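3.2 Kettle form and handling in the home survey

Households in the Ollitz survey kept a stovetop kettle in use far longer than any other vessel we asked for. Of the 854 homes that returned a form, most had one with a fixed loop handle, a lift-off lid and a whistle cap on the spout. We took this as the reference form for the handling study. Figure 2 gives two views of a kettle of this type, in matte black with a silver rim around the lid.
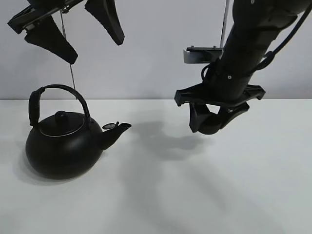

Why does the cap matter when pouring? Water leaves the spout freely only when the cap is up, and on many kettles the user has to raise it with a second hand or a cloth.

Respondents were asked where they hold the kettle when it is full. The answers fell mainly on the top of the loop, with a smaller group gripping low on the side away from the spout. Güler's earlier interviews in Clovside found the same split -- she put it down to stove height, and our forms do not settle the matter. Only 34 respondents said they used both hands throughout.

Figure 2. Stovetop kettle with loop handle, side views. The grip is the thicker section of the handle, opposite the spout.

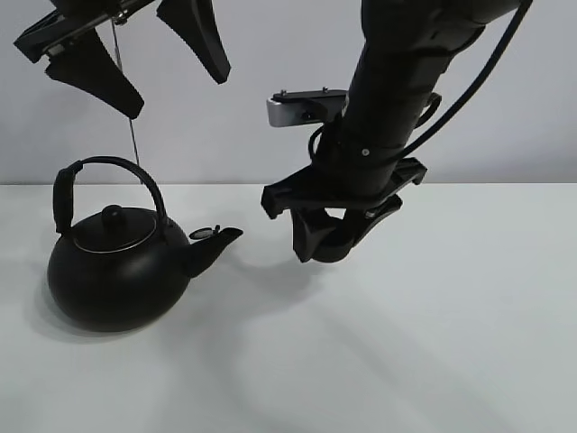
Lids were a separate complaint. A small round knob is easy to pinch when cool, but people who fill through the top wanted something larger to hold with a cloth or mitt. Those who fill through the spout rarely mentioned the lid at all. We did not ask about limescale in the first round of forms, which was a mistake, and the question was added in January for the Pudlow homes. Their answers are treated in Section 3.3 together with the notes on cleaning.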